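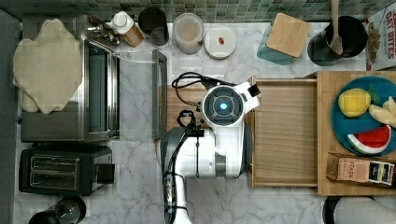 Gallagher, the serviced-apartment company with 295 units on the Cledov waterfront, has put a robot on its housekeeping staff, and the housekeepers have been asked to stop putting things back where they belong. The machine, a white Gramo with a round head and a single blue light, is learning to reset kitchens between guests. It trains at a marble counter stocked the way departing guests tend to leave one, with the toaster oven hanging open, a cloth thrown over the top of it, and a wedge of watermelon sharing a plate with a lemon. On Monday morning it had its black gripper at the edge of an open drawer, and the box of Stash tea was still waiting its turn on the cutting board.

An experienced housekeeper resets a kitchen in 9 minutes. The Gramo takes 18, on a good day, and does not do floors. Gallagher says speed will come. The housekeepers say that is what they were told about the elevators.

Fionnuala Mulcahy has cleaned for the company long enough to have trained most of the people she works with, and since April she has been training the robot too. Her new title is kitchen reset lead. It came with a tablet, a small raise and a chair, the last of which she regards with suspicion.

"I used to clean up after strangers," she said. "Now I make the mess myself and then watch somebody else clean it up slowly."

Her mornings go to arranging counters and grading the results. Fandero, the contractor that installed the system, wants 2,000 graded resets before the robot is allowed into an apartment by itself. Each one ends with a form asking whether the outcome was acceptable, and Mulcahy has taken to using the comment box. Recent entries include "lid is on, wrong jar" and "would not want to be the next guest."

The company says no jobs will be cut this year. What has changed is who does which part of them. Housekeepers on the pilot floor now handle bathrooms and beds only, which means more lifting and more kneeling, and several have pointed out that the kitchen was where they got to stand up straight for a while. A request to rotate people through the grading job is with management.

Mulcahy supports the rotation, provided she keeps the chair. The robot is due on the third floor next month, with a housekeeper going in behind it to check the drawers.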